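Jouko Kettunen took over the ferry timetable at Didport in January. The first thing he did was ride every crossing to Eide himself.

"The early boat was the problem," he says. "It left ten minutes before the bus came in. People stood on the quay and watched it go." 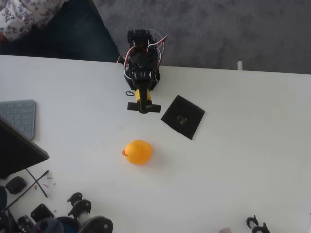 He moved the sailing back and dropped a late one that few people used. Some in Eide were cross about that – he had 90 letters, most of them polite.

"I answered them all. It took me until Easter."

The winter boat carries 102 passengers when full. Kettunen would like a bigger one, but says the quay at Eide needs repairs first.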